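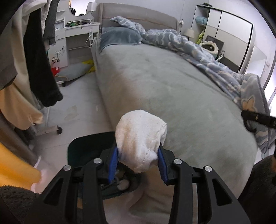

Page 3 of 8

Forums > Data Collection > Handheld Grippers > Towels and soft items

dornance_kit
Bedroom set, towel task. Pads closing on a bunched towel over the green bin. I have 38 takes in this room and want a second opinion before I do more. Do I keep the ones where the towel is already a lump at the start?

palletjoe
Keep them. A towel at home is a lump most of the time. If you only train on a neat pickup by the corner, the policy goes looking for a corner.

Brimlow58
Disagree. We had 3000 towel takes in September and the balled-up ones hurt us. The fingers close anywhere and it still counts as a grasp, so the model learns to close early. We cut them to a small share and the misses went down.

palletjoe
Was that with the same pads? The ridged ones hold cloth a lot better than flat ones.

Brimlow58
Flat ones. Fair point, but I'd still tag them separately.

tamura_line
Tag them. You can drop a tag later. You can't add one without watching everything again.

My bigger worry is the towel filling so much of the view right above the fingers. Do you still see the bin when you let go?

dornance_kit
On most takes. I'll mark the ones where I lose it.

Brimlow58
Also change rooms. 38 in one bedroom is plenty. The bed and wardrobe don't move and the model will lean on them.

palletjoe
Or move the bin to the other side of the bed first. Cheaper than a new room.

dornance_kit
Will do 8 with the bin moved, then switch rooms. Tag name is "bunched" unless someone already uses that.

tamura_line
Dakura sets use "crumpled". Same thing I think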